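Hi Josiane,

You asked for a quick catch-up on the Priven Lodge refresh before you release the second half of the money, so I'm writing this with a coffee in hand and the housekeeping radio going. It's been a good winter!

The game room is where most of the grant went, and guests are already using it. We moved the old bar seating out, put in new flooring and opened it until 10 at night (it used to close at 8, which drove families crazy). Si-eun Ryu at the front desk has been giving out tokens at check-in, and we got through almost 700 of them in January. Parents love it – they get to finish dinner.

The themed suites are slower. Two are done and booked through spring break, and the other 4 are waiting on the Mendes people for the headboards and the painted ceilings. Rainer Steinbach has been calling them every morning. I've told him to stop being so polite.

The pool is the one I'd rather not write about. The heater we ordered from Clustov came with the wrong fittings, they took it back, and the slide can't open until the new one passes inspection. I'm hoping for March.

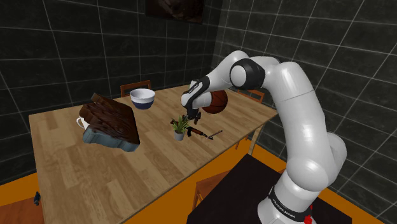

Money-wise we're close to plan, apart from the carpet in the hallway, where I went over and should have called you first. Sorry! Jérémie Caron has the receipts and will send them along with the room numbers. Could you let me know if the second payment can come before the ceilings are finished? The painters want a deposit.

Talk soon,
Gervásio Rangel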